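Ticket 274: right hand slow to let go of thin cloth
Unit: humanoid, bedroom cell
Opened by: Jussara Prado
Assigned to: Welington Cordeiro
Priority: normal
Status: closed, with one follow-up

Problem as reported

On the cloth task, the right hand is commanded to open over the bed and the fingers hang back before they move. The left hand opens normally on the same command. No fault code on the console. It started after the August service, when both hands came off for cleaning. Ticket 266 covers that service.

Work area for this ticket is the bedside position, head camera views below.

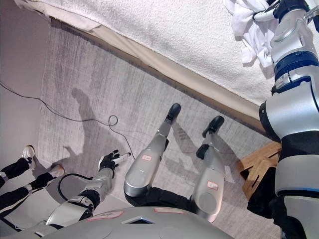
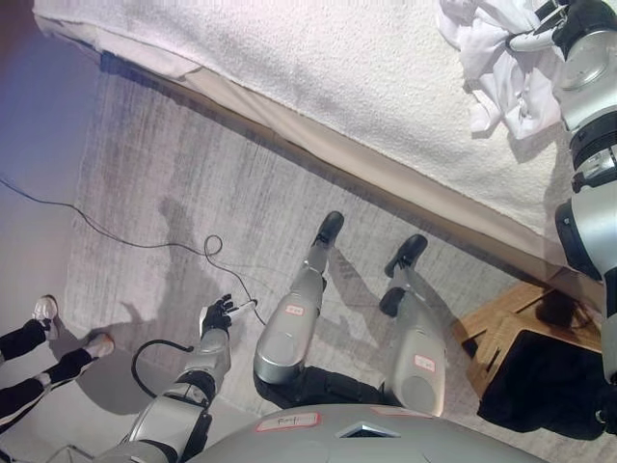
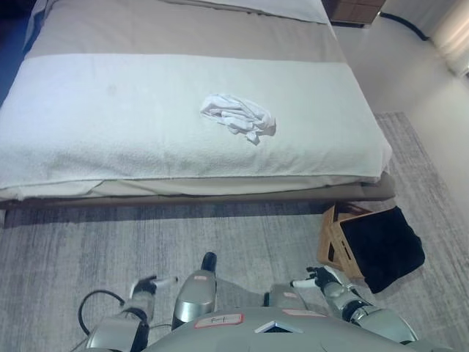 Rosimeire Araújo asked whether the hand calibration had been run again after ticket 266 or just copied back from the old file. She had the same delay on the Sudari unit last year and it went away with a fresh calibration. She also wanted to know if the delay showed up with nothing in the hand.

Cordeiro, 9:40
Checked the service notes. The old file was copied back. Ran open and close on the right hand with nothing in it and the delay is there, so the cloth is not the cause. Left hand is fine on the same test.

Cordeiro, 10:15
Powered down, waited for the joint lights to go out, took the cover off the right wrist. Connector seated and latched. No bent pins. Reseated it anyway. Checked the screws on the wrist ring and found one that turned easily. Tightened it to the value on the service card. Powered up and ran the same test. Delay still there, no change that I can see.

Araújo, 10:30
Then it isn't the connector. Run the full calibration with the arm raised and clear of the bedding. If the fingers touch anything while it is finding the end stops, it will save a bad value and not tell you. Do the right hand alone first so you still have a good left hand to compare with.

Cordeiro, 11:20
First attempt stopped at step 4 with a timeout on the thumb. Moved the arm higher and started over. Second attempt went through all 8 steps. New file saved under today's ticket number. The open position for the index and thumb came out different from the old file. The other fingers are close to what they were.

Cordeiro, 11:45
Open and close test with an empty hand: right now matches left. Ran the cloth task from the start. Release is on time. Ran it again with the thicker towel cloth and it was the same. I left the grip force where it was. It had been turned up by someone after the service, I assume to get around the delay, and I would like Jussara to say what it should be before I touch it.

Prado, 13:05
That was me. I raised it when the cloth started slipping during the lift. Please put it back to the value in the Prirard sheet and run the lift again.

Cordeiro, 13:30
Grip force back to the sheet value. Ran the lift with the thin cloth, no slipping. Left it at that.

Araújo, 13:50
Can you add a line to the service checklist? It says "restore hand settings" and people read that as copying the file. It should say to run the calibration again any time a hand has been off the wrist.

Cordeiro, 14:10
Done, new wording is in the checklist. I also moved the old file to the archive folder so it can't be loaded by mistake. The left hand is still on its old file. It behaves, but it was off the wrist in the same service, so it should get the same treatment. I don't want to do it this afternoon because Jussara needs the cell until the end of the shift.

Prado, 14:20
Agreed. Do the left hand before first run tomorrow. I will keep the cell free until you tell me it is finished.

Cause: old calibration file loaded after the hands were refitted.
Fix: full calibration of the right hand, grip force returned to sheet value.
Parts used: none.
Follow-up: calibrate the left hand, Cordeiro. Check the wrist ring screws on both sides at the same time.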